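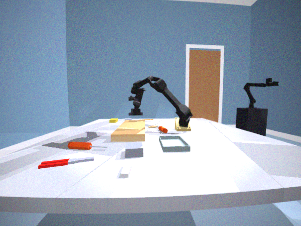
White table, blue walls, orange-brown door at the back.

Geddes back to defend Wendwood Open title; draw set at 10 a.m.

WENDWOOD - Wilma Geddes is in. The defending champion confirmed her entry for the Wendwood Open late this morning, ending a few weeks of guessing after she pulled out of two clay events with a sore left hip.

She plays here in December. Hard courts, indoors, same as last year. Main draw of 32, best of three sets, tiebreak at six all in every set including the third.

"I had the hip looked at, I had it looked at again, and then I went and hit for two hours and felt fine," said Geddes. "I like this place. The ball comes through a little lower then people expect and that suits me. I don't have a better explanation than that."

Geddes beat Khrystyna-Mariia Lysenko in last year's final, 7-5 in the third, after trailing 1-4 in that set. Lysenko is also entered and will be seeded second. They could only meet again in the final.

"I've watched the last six games of that match one time," said Lysenko. "Once was enough. My serve is bigger now. I would like to play her, yes."

Also confirmed: Mbali Hendricks, semifinalist last year, back from a wrist operation and playing her first event since spring. Hendricks will play singles and doubles, partnering with Lysenko for the first time. She practiced on Court 2 yesterday and will have it again in the afternoons until qualifying starts.

"Doubles will help me more than anything," said Hendricks. "Short points, quick hands. If the wrist holds up there it holds up anywhere."

Tournament director Jean Crichton said ticket demand is ahead of last year. The first batch of 602 day passes is gone. A second batch of 424 goes on sale at noon tomorrow at the Forsyth Hall box office and by phone. Limit four per person. Final day is reserved seating only, 644 seats, no standing room this time.

"We heard the complaints about the standing area and it's gone," said Crichton. "People coudn't see the far baseline. Everyone who buys a seat for the final gets a proper seat."

Wheelchair places are on the north side, level with the net. Call ahead please, do not wait until the day.
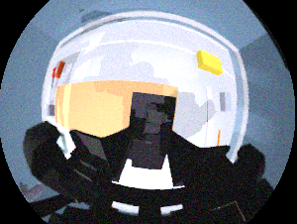 Schedule and other notes

Qualifying: two days, free entry, play from 9:30 a.m. Bring your own chair cushion, the benches are hard.

Main draw: day sessions from 11 a.m., evening session not before 6:30 p.m. One night match on Court 1, usually two.

Wild cards: one to Tài Khương of the Ekier club for the men's exhibition on the opening night. Main draw wild cards still to be announced.

Balls and stringing: Wuvberg again. Stringers' desk is next to the players' entrance, open to the public after 4 p.m.

Parking: east lot only. West lot is for players and staff all week.

Media: passes must be requested before the draw. Late requests will be looked at but no promises. Geddes and Lysenko will both take questions after the draw in the Forsyth Hall lobby, Geddes first.

Contact: Wendwood Open press desk, Forsyth Hall, Wendwood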